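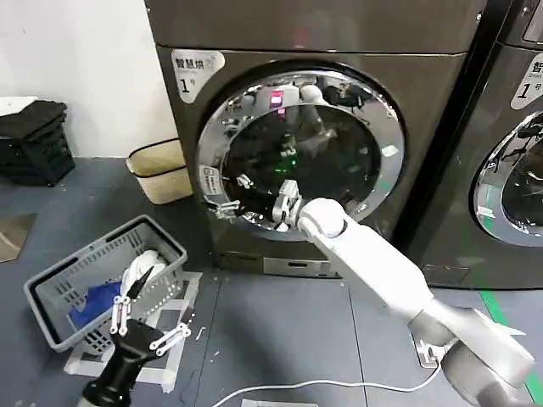
Do you shake everything out before it goes in, or does the whole lot go in as a lump? I've always been a lump person and my towels come out like cardboard, so please tell me there's a better way.

That came in under my last laundry post, and I've been meaning to answer it ever since, so the gallery gets a bit more chat than usual this time. Yes, I shake! Every single thing, even socks. It looks daft and it takes a couple of minutes, but a towel that goes in twisted stays twisted and the middle never gets any air. My other towel crime used to be too much detergent. I was pouring in Wuria up to the top line of the cap for a half load, and since I cut that down they've been so much softer.

Dryer number one, Zirano laundry room
Dark grey, big round door, lovely shiny chrome ring and a white label on the corner with the 1 on it. Its twin is right next door with a label of its own, and I couldn't tell you which of the two is better, although everybody in the building has a firm opinion.

The grey basket
White thing all crumpled up, blue cloth off to the left. I'm very fond of a basket with slots in the sides. The old solid tub I had at Rallska held on to every bit of damp, and if I forgot it overnight (I often forgot it overnight) the whole load had to be washed again.

Crate and fabric bin, over by the wall
Dark clothes folded in the black crate with something white on top, and a beige fabric bin beside it. I do like a crate for folded things. Baskets bulge and your nice neat pile slides into a heap on the stairs, but a crate keeps its corners.

A few more bits, while I'm here and the kettle's on.

My usual cycle is 62 minutes. There's a longer one and I hardly ever bother with it, because anything still damp after the ordinary one is nearly always a pocket or a waistband, and those are happier hung over a chair. Jeans go in inside out. Duvet covers go in buttoned up, otherwise they swallow everything else and you end up with one enormous damp parcel with all your pants in it - I learned that one in September, with visitors due.

Fluff! Please clear the filter before you start and not just when you remember. I've got into the habit of doing it with a scrap of old flannel, round the rim of the door as well, as that's where the grey felty stuff likes to collect.

Folding happens straight away or it doesn't happen at all, at least with me. Shirts first while they're warm, then trousers, then towels in thirds. Socks get tipped in the bin and paired in front of the telly. I keep darks together and put any odd white thing on top so that it doesn't pick up lint, and then it all goes upstairs in one trip, if my knees are willing.

Somebody also wanted to know whether shared machines are worth it when you could have a little one at home. I did have one, wedged in beside the cooker, and it steamed up the windows so badly that I was wiping the sills every morning. These days I'd sooner walk down with a basket. It's quieter upstairs, and if I time it right I can nip round to Alaoui for a bun while everything's going round. The cheese ones go early, so be warned.

On the towel question again, two more things you might try. Don't cram the drum - leave room for things to drop, as it's the tumbling that fluffs them up. And leave out the fabric softener for a few washes. I didn't believe it either, I'd used it all my life, but my bath sheets soak up water again and I've stopped buying the stuff.

I'll do airers and pegs next, because I've been promised a go with a ceiling airer on a pulley and I'm far more excited than I should be. If you've got one, let me know in the comments whether the rope creaks.

Posted Wednesday, December 22, 2021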